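Gomesmont Office Suite
Working Group on Room Use and Fittings
Minutes of the meeting held June 2, 2020

Present: Smaranda Onu (chair), Vasilică Neagu, two representatives of Erkar, one representative of Nedelcu (building services)
Apologies: Jirnley (written comments received and read out under item 4)
Minutes taken by: the Erkar office

1. Minutes of the previous meeting

The May minutes were accepted with one correction. In item 5, "blinds to be removed" should read "blinds to be repaired." The blinds were not removed and there is no plan to remove them.

2. Matters carried over

2.1 Door stop, inner office. Fitted by Nedelcu. Closed.

2.2 Replacement keys. Two sets cut, one set still missing. Smaranda Onu has the signing sheet and will ask each firm to confirm what it holds. Carried over.

2.3 Heating complaint, reference 1681. See item 5.

2.4 Cable cover along the corridor. Quoted in May, not ordered. The group agreed that the quote has probably lapsed and that Nedelcu should ask for a new one. Carried over.

3. Scope of the room review

The chair restated the scope. The review covers the main room with the white table, the glass partition and the doorway through to the adjoining office. It does not cover the kitchen corner on the other side of the building or the restrooms. Erkar asked if the storage closet was in scope. It is not, but comments on it will be kept for a later meeting.

The review deals with what is fixed to the walls, what stands against them, and how the table is laid out and used. Equipment belonging to individual firms is a matter for those firms.

4. Water dispenser

4.1 Position. The dispenser stands against the back wall, below and to one side of the wall panels. Nedelcu would prefer it moved toward the outer wall so that the panels can be reached with a stepladder in place. Erkar is against a move if it means running an extension cord across the floor. The nearest free outlet on the outer wall is behind the filing cabinet.

It was agreed that the dispenser stays in place until the panel work in item 5 is scheduled. Nedelcu will then shift it for the length of the work and put it back.

4.2 Supply. Jirnley's written comments were read out. Jirnley can continue to deliver bottles at the present rate. The next price step applies at 100 bottles a year, and the suite's orders are well short of that. Jirnley asks that empty bottles be left by the doorway with their caps on. Noted.

4.3 Cleaning. The taps are wiped down once a week by whoever changes the bottle. No written record of this exists. Vasilică Neagu will put up a sheet. Erkar asked that it not be taped to the dispenser itself, where the last one fell behind the unit. A place beside it on the wall was agreed.

4.4 Floor. The light wood floor should be checked for swelling under and next to the dispenser the next time it is moved. Nedelcu will do this along with the temporary shift under 4.1.

5. Wall panels and heating complaint 1681

5.1 Background. The complaint was filed by Erkar in May. It states that the temperature in the main room cannot be set in a predictable way, and that staff press whichever panel is nearest and wait. Nedelcu tested the system on two mornings and found no fault in the air handling. In Nedelcu's view the problem is that the panels are not labeled.

5.2 Layout. There are five panels in a row on the back wall, under the no-smoking sign. The one at the far left is a plain cover plate. Nedelcu holds a wiring sheet for the other four but is not certain that it matches what was installed. The sheet is dated before the partition went in, and at least one circuit was rerouted then.

5.3 Proposal. Nedelcu will trace each circuit, write the result on the wiring sheet, and fit a small printed label under each working panel. Text on the labels will be in both languages, in the same order as on the other signs in the suite. Labels are to be mounted level and at the same distance below each panel. Letter height will be 6 millimeters.

5.4 Cover plate. Erkar asked what is behind it. Nedelcu believes it is an unused box left from the original fit-out and will open it during the tracing. If it is dead, the plate stays on.

5.5 Access. The tracing needs the room for one morning. Power to the room may be off for up to 35 minutes in total. Erkar asked for notice in writing two working days ahead. Agreed.

6. Table and surrounding space

6.1 Photographs.

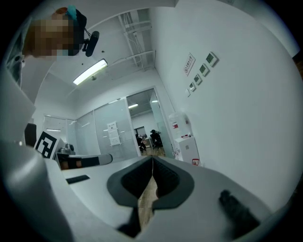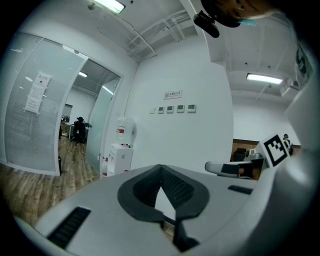
Vasilică Neagu said he would rather settle the table before anything on the walls. In his view the panels bother people twice a day and the table bothers them all day, and a label under a thermostat will not change where anyone puts down a phone or a bag. He asked for item 6 to be given a date of its own and for the panel work not to hold it up.

The chair agreed to separate dates. Erkar supported this. Nedelcu had no view, as the table is not building property.

6.2 Position of the table. Two options were discussed.

Option A: leave the table where it is and mark a clear strip of floor between it and the back wall, wide enough for a full water bottle to be carried through.

Option B: turn the table a quarter turn so that its short end faces the back wall. This gives better access to the panels. It also puts one row of chairs with their backs to the doorway, and Erkar noted that the doorway is the only route to the adjoining office.

Option A was preferred. Option B may be looked at again if the tracing under item 5 shows that a panel has to be moved.

6.3 Small items. Phones, parts and cables are left on the table between bookings. The group did not want a rule against it. It was agreed to provide a shallow tray at one end for small loose parts, to be bought by Erkar and charged to the shared budget. Smaranda Onu asked for a tray with a rubber base -- the tabletop marks easily. Vasilică Neagu asked for one with no lid.

6.4 Surface. The white finish should be cleaned with a damp cloth and mild soap only. Two people at the meeting had been using glass cleaner. Nedelcu will supply a data sheet if the maker of the table can be identified. There may be a label on the underside.

6.5 Chairs. Not discussed in detail. Several are reported to sink slowly when sat on. Each firm will tag its own.

7. Signs and notices

7.1 No-smoking sign. It remains where it is. Nedelcu confirmed that the height is acceptable and that it should not be covered or used as a hanging point.

7.2 Paper notice on the glass partition. The notice was last reviewed before the present booking rules were agreed, and part of the text is out of date. Smaranda Onu will prepare a new version on a single sheet. The heading can be kept. Erkar asked for larger type, and the chair pointed out that larger type on a single sheet means fewer rules. No objection was raised to fewer rules.

7.3 Fixing. Tape leaves a residue on the frosted glass. Removable adhesive strips will be used from now on. Nedelcu has over 100 of them in stock and will leave a pack in the adjoining office.

8. Blinds on the glass partition

The blinds are horizontal and fitted along the partition. One tilt cord is reported as slipping. Nedelcu has the part but not the bracket. Repair is to be done on the same morning as the panel tracing if the bracket arrives; otherwise separately. Erkar would like the blinds left half open by default. Vasilică Neagu would like them closed when the room is booked. Both can be accommodated, and a line on this will go into the new notice under 7.2.

9. Budget

The shared budget covers the tray, the label stock and the cleaning sheet holder. The new quote for the cable cover is outside it and will be brought back for a decision. Panel tracing and the blind repair are covered by the building services agreement with Nedelcu and are not charged to the firms. Jirnley invoices are split as before.

10. Actions

Nedelcu: trace panel circuits, update wiring sheet, fit labels, open cover plate, check floor at dispenser, obtain new cable cover quote, order blind bracket.
Erkar: buy tray, check underside of table for maker's label, confirm number of keys held.
Smaranda Onu: new notice for partition, key signing sheet, reply to Jirnley on empty bottles.
Vasilică Neagu: cleaning sheet for dispenser, floor marking for Option A.
All firms: tag own chairs.

11. Other business

Erkar reported that the door to the adjoining office is often propped open with a box of paper. The door stop in 2.1 is on the other door. Nedelcu will look at fitting a second one.

Storage closet: one comment received, kept on file.

Next meeting: date to be set by the chair once the panel tracing is scheduled.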